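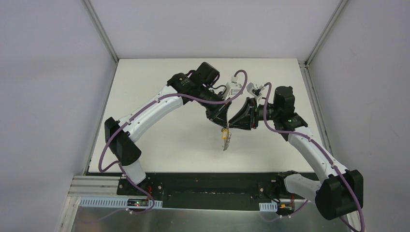 **Review: the Korkenis two-arm training recipe, after a month of use**

Korkenis is a published method for teaching a pair of robot arms to do small handover jobs from recorded demonstrations. The code is free to download. We ran it in September on our own two-arm bench, with a gripper and a small camera module on each arm, and this is how it went.

**Setup.** The install took most of an afternoon. The instructions assume the same arm driver the authors use, and ours is different, so we wrote a small adapter. The config file is long but well commented. Camera timing has to be set by hand for each arm, and the default values were wrong for us.

**Data.** The paper asks for 200 demonstrations per task. We recorded that many of one task: bring both grippers together over the table, pass a small part across, and set it down. The recording tool, Flolham, is the best piece of the package. It drops bad takes with one key and never lost a file.

**Training.** We used 4 graphics cards and let it run overnight. The main idea is that the model plans 16 steps at a time for both arms together. Our older method, Ambrosio, plans for each arm alone, and the arms often got to the meeting point at different times. With Korkenis they arrive together much more often, and the motion is smoother.

**What we didn't like.** Thin parts are still a problem. If a part is tilted in the first gripper, the second one tends to close too early, and the model doesn't back off and try again. Moving the lights changed the results more than the paper suggests it should. The plotting script crashes on long runs, which is a known bug.

**Who should get it.** Labs that already have two arms running and can spare someone to record. With a single arm there is little gain over Jorkano, and Jorkano is easier to install.

Rating: 4 out of 5. We are keeping it on the bench and will try it next with softer fingertips.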